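To: Skilbridge discussion list
Subject: Re: open afternoon at Drokska, how was it?

On Tuesday, a list member wrote:
> I could not travel to Peslow for the open afternoon. Can somebody who was
> there write a few lines for the list? I am mostly interested in the arm
> demonstration. Was it a prepared show, or could visitors ask for changes?
> Also, is it worth to bring students next time?

Dear all,

I was there, so I will try to answer. I took the bus from the station and came a little late, when the welcome speech was already finished. I cannot report on it. Maybe another member has notes.

The visit had two parts. First we walked through the workshop, where the Drokska people repair and rebuild older arms for schools. After that we were divided into small groups, and my group went to the table demonstration. The task was as simple as possible: take an apple from a plate and put it in a bowl.

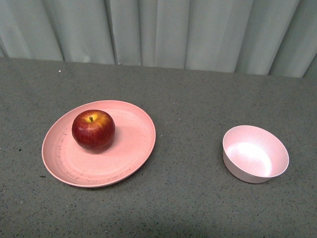

Our guide explained that they choose such a task on purpose. Visitors understand immediately what should happen, and they can judge for themselves if it goes well or badly. With a more industrial part, she said, most people only look at the speed. I agree with her. In my own classes I used metal blocks for years, and the students became bored long before the lesson was over.

To the question if it was a prepared show: partly. The order of the runs was fixed, but between the runs we were allowed to ask for small changes. One visitor asked to have the bowl closer to the plate. Another wanted a slower movement, and this was done from the keyboard without any discussion. When I asked for a different fruit they refused politely, because the grip settings were made for the apple only. I found this a fair answer, and I would like to hear it more often at demonstrations.

I also asked what happens if the grip fails. They told me that the program does not try again by itself. It stops, the operator decides, and the run is written down as failed. They keep these failed runs in the same list as the good ones.

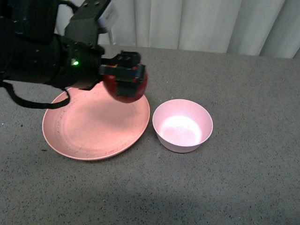
Peslow, March

I add here the part that I wrote down during the visit, so please excuse the short sentences.

Demonstration started at 2. Five runs planned for our group. Four were done, the last one was dropped for lack of time. Three counted as good by the operator. In the other one the arm stopped before the grip and was sent back to the start position. Explanation given: the apple was turned by hand between the runs and the stem was in an unlucky direction. I am not sure that I believe this completely, but I write what I heard.

The software is called Vasiliu. It is made in the house and it is not for sale. They will give it to schools which take one of the rebuilt arms. I asked about the documentation, and it exists only in part. The chapter about calibration is still missing, and for a teacher this is the chapter that matters most.

Before each run the operator said aloud what the arm was going to do. It sounds like a small thing, but it helped very much, especially for the people standing in the back.

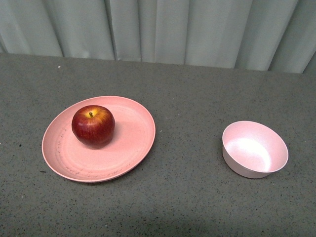
Apple on the plate, bowl still empty.

About bringing students: yes, but not a full class. The room with the table is narrow, and with more people than we were, the second row would see only shoulders. I would come with a small group and ask for the table part first, while everybody is still fresh. The workshop walk is long and there are no chairs. Sound was also a problem, because a compressor was running next door and the guide had to repeat many answers.

One more practical point. There is no place to buy food near the building, so eat something in town before you come.

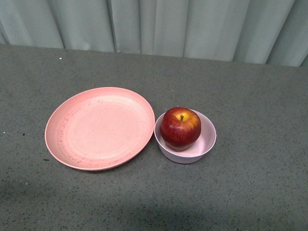

Another member of our group has already written to me that I am too kind about the stopped run. In this member's opinion, an arm that depends on the direction of the stem is not ready for a school, and Drokska should show the same task with the apple placed by the visitors before they promise anything. I promised to pass this on to the list, and I have also sent it to Drokska. If they answer me, I will forward the answer.

If someone was in one of the other groups, please write how many runs you saw and if the operator accepted your changes. I would like to compare.

With kind regards from Peslow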